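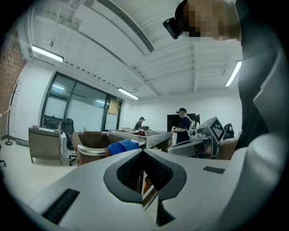
4. Setting up your work position

Read this section before you switch on the Kevov room humidifier for the first time. Most of the cleaning and filling is done at table height with the tank tipped toward you, and it is easier if you get your position right at the start. Do not hang over the unit with your head bent, the way the person leaning over and looking down is doing here. Stand the tank on a firm surface, or sit down to it, so your neck stays straight and your face is well away from the mist outlet.

4.1 Choosing a place for the unit

1. Pick a level surface that water will not harm.
2. Leave 30 cm of clear space on all sides and 100 cm above the outlet.
3. Keep the unit away from curtains, bookshelves and heaters.
4. Check that the cord reaches the wall outlet without pulling. Do not use an extension cord.

Note: The Mersha model has a shorter cord than the Kevov. If you have both in the house, do not swap them. The plugs look alike but the power supplies are different.

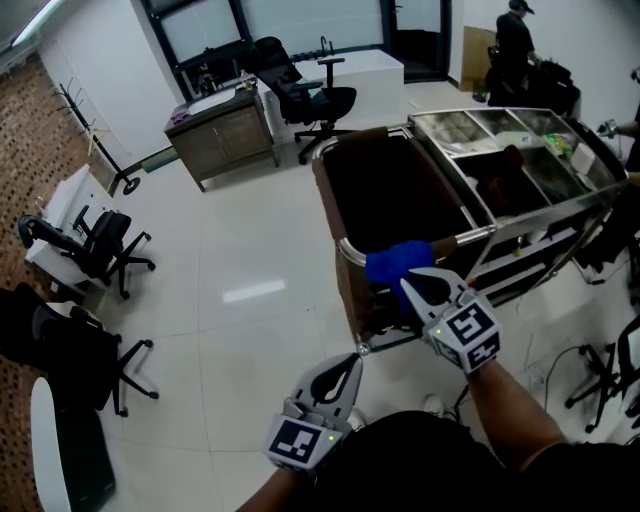
4.2 Filling the tank

1. Turn the dial to OFF and unplug the unit.
2. Lift the tank straight up by its handle.
3. Turn it over and unscrew the cap counterclockwise.
4. Fill with cool, clean water up to the MAX line.
5. Check that the rubber ring is seated in the cap, then screw the cap on by hand.
6. Turn the tank upright over a sink and wait a moment. If it drips, take the cap off and seat the ring again.
7. Lower the tank onto the base until it sits flat.

CAUTION: Never add oils, salt or cleaning products to the tank. They damage the mist plate, and this damage is not covered by the warranty.

Note: In hard water areas, use distilled water. White dust on furniture near the unit is a sign of hard water – it comes from minerals in the mist.
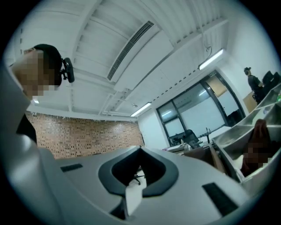
4.3 First run

1. Plug in the unit and turn the dial to LOW.
2. Wait 3 minutes. The first mist may be thin.
3. Set the humidity you want with the + and - buttons. The display shows the current reading first, then your setting.
4. If the red light comes on, the tank is empty or is not seated. Go back to 4.2, step 7.

Leave the room door open a little during the first night. If you find water on the windows in the morning, lower the setting.

CAUTION: Do not move the unit while there is water in the base. Empty the base first, from the side opposite the air inlet.

4.4 Spare parts

Caps, rings and filters are sold by Fandbridge in Jernusstead. Give the part number printed under the base. The standard filter is good for 1,320 hours of use. Replace it sooner if it smells or has turned brown.

Revised 2018-01-11. Text: Elmarie Jacobs. Checked by Bezawit Gudeta.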